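New code of practice for dismantling robots leaves the hard parts to the reader

Apr 11, 2025

A voluntary code of practice for robots that take apart old computers and other office equipment has been published by Movaris, the trade group for firms in the repair and recycling business. It runs to 132 pages, took three years to write, and asks surprisingly little of anyone who signs it.

The code covers robot cells in which an arm opens, sorts or strips electronic goods, with or without a person standing nearby. Firms that sign up must keep a written risk assessment for each cell, log every stoppage, and name one person who can halt the work at any time. They must also isolate the mains lead before the robot goes near a power supply. Most workshops would say they do all of that already.

What many had hoped for was a limit on force. Connectors, memory slots and drive latches all give way at different loads, and a gripper that pulls too hard can wreck a part that was meant to be sold on. An early draft set a ceiling for work around a motherboard. The final text says only that force should be "suitable to the task", and leaves it to the operator to decide what suitable means.

Movaris says a fixed number would have been out of date within a year. That may be so, but a number can at least be checked. An inspector turning up with this code in hand would have very little to measure.

The section on fixtures is better. It says that anything used to hold removed parts should be fixed within reach of the arm, marked with a version number, and checked for wear at set times. Printed plastic fixtures get a page of their own, with a rule that they be replaced after 300 cycles unless the firm can show they are still true to size. Smaller workshops, where fixtures tend to be printed in-house and used until they snap, may find this the one rule that costs them money.
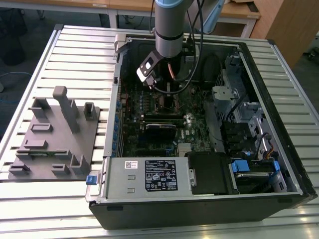 Who checks, and how often

Signatories will mark their own work for the first year. After that, outside checks will be carried out by Otano, an inspection firm that also sold advice to members while the code was being drafted. Movaris says the two sides of that business are kept apart -- it has not said how, and the code is silent on the point.

Checks will be made on a sample of cells, chosen from a list the signatory provides. A firm with one tidy cell and five poor ones could, as far as we can tell, put forward the tidy one. Asked about this, Movaris said it trusted its members to act in good faith.

The fee is 400 pounds a year for each site, whatever its size. Fulari, which runs dismantling lines for leased office machines, has signed. Castellanos, a rival, has not, and says it will wait to see the first set of results before it decides. Both firms had seats on the drafting group.

Little on data

Hard drives get less space than might be expected. The code says that drives should be removed "at an early stage" and stored securely, but it does not say that a robot must confirm a drive has gone before the case moves on to the next step. Nor does it deal with cameras fixed over the work area, which may record labels and serial numbers all day long. There is no rule on how long that footage is kept or who may look at it.

Movaris says both matters will be looked at in the first review, due in August. Signatories will be told of any changes by email and will have 90 days to meet them. The group has not said whether comments from firms outside its membership will be accepted.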